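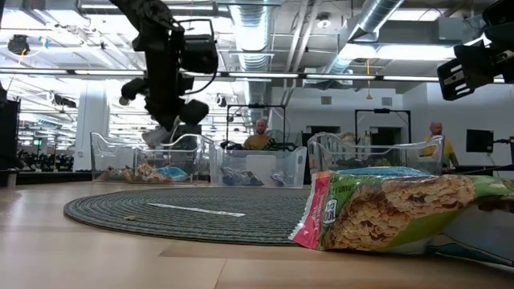

Tumstead snack bench: equipment gallery and shopping notes

Quick page for everybody who has to sign something before the February order. Gianni Piras put the notes together, Uriel Bustos checked the prices, I typed it all up on Tue 27 January between two calls. Sorry for the shorthand. Prices are quotes, before shipping unless it says so.

What the bench is for: packaged snacks, bars and small bags, out of bins and onto the table, then back again. Slippery film, odd lengths, print all over. Boxes would be easier. Boxes are not what we're asked to do.

THE BIG TICKET STUFF

Arms. No new arms this round. Gianni wanted one, I wanted one, it's not happening. What we need is service hours on what we have and a spare set of cables. Giltley will sell us hours in blocks, unused hours roll over to the next year. Take the block.

Cables run along the outside of the arm and get bent every cycle, so they go on the consumables list from now on. Last year they were under "repairs" and every single one needed its own approval. Took longer to get the form signed than to fit the thing.

Grippers. Two quotes came in. Barbieri is $2,824 for a pair with mounting plates, Giltley is higher and the plates are extra. Uriel likes the Barbieri ones for thin packages. My only worry is lead time, they say 30 working days and they said something shorter last time too. Order these first, whatever else gets pushed.

Finger pads. Cheap, wear out, always missing when you want them. One spare set per gripper in the drawer plus one set on order. Please write on the drawer card when you take the last one.
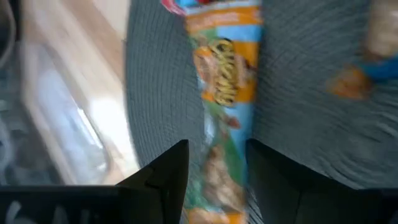 Film wrappers are where the money question gets real. A stiff carton you can grab with nearly anything. A long thin wrapper lying flat needs fingers that come down close on both sides and close evenly, and if the tips are worn on one side you find out on this kind of item first. So before anyone asks for a fancier gripper: try new pads, same item, same spot. Then ask.

Cameras at the wrist. Close-up view goes soft toward the edges and small print is hard to read at that distance. Options are a) different lens, b) a little more light, c) live with it and use the fixed view for labels. We priced b) first. A ring light kit is $833 for the bench including brackets, and Uriel thinks it can be powered from what's already there. Lens swap is on hold till we've tried the lights. Glare off shiny film is the thing to watch, so get the version with the diffuser, don't let purchasing swap it for the plain one.

SMALL STUFF THAT ADDS UP

Bins. Clear ones, same kind we have. Matching shape matters more than price, if the rim is different the arm positions have to be checked again and that's half a morning gone. Buy extras while the supplier still lists them.

Table surface. Keep the wood. There was a proposal for a coated top, looked nice in the catalog, came with a price that made Gianni laugh out loud. Mats can be swapped in a minute if we want a different texture under the items. Budget for a few more mats, mixed textures, nothing special.

Tape. Yes it's a line item. Everyone uses it, no one orders it. White, narrow, the kind that peels clean.

Snacks. Also a line item! Wrappers crease, get crushed, split at the seam, and after enough handling they don't act like a fresh one off the store shelf. We need a steady supply of new ones. Grocery run once a month on the project card, keep the reciept, and buy a mix of sizes instead of a whole case of one bar because it was on sale (you know who you are).

Opened packages go in the trash at the end of the day. Crumbs too. Hand vacuum is on the list, under cleaning.

Stands and mounts. The tall frames stay where they are. If the second bench goes ahead we'd want one more stand for a monitor and a proper base for it, but that's second bench money, please don't sneak it in here.

SOFTWARE AND LICENSES

Alia seats: 5 for the year. One each for the people who run the bench and one floating. Renewal is annual and the discount ends in February, so it goes in with the gripper order. If we miss it we pay list. Gianni has the renewal email, ask him for the attachment, it's too big to forward.

Storage. Video from several views fills disks faster than the plan said. Uriel is getting a number. Leave the line open with a question mark, better than a guess that somebody then holds us to.

WHAT WE'RE NOT BUYING

Suction cups. Tried on a loaner, fine on flat cartons, no good on wrinkled film for what we do. May come back for the second bench.

A third arm. See above.

New ceiling lights. Facilities question, different budget, long story. Ring lights first.

Fancy rolling tool cabinet. Uriel, no.

ORDER OF BUYING, IF THE MONEY COMES IN PIECES

Grippers from Barbieri, then Alia renewal, then ring light kit. Pads and cables ride along with the grippers so there's one delivery. Bins, mats and tape whenever. Giltley service hours can wait until the end of the quarter but no later, the block price is only good till then.

Things still missing on my side: shipping on the gripper pair, the storage number, and whether the mounting plates fit the older arm without an adapter. Barbieri says yes by phone. I'd like it in writting.

Also need someone to measure the shelf behind the table before the extra bins get ordered. Depth as well as length please, last time we only got the length.

If you see a price on here that's off, tell Uriel, he keeps the sheet. If you want something added, tell Gianni, with the part number and a link, and what it's for in one line. Requests without a part number go to the bottom of the pile. More pictures when the grippers are in.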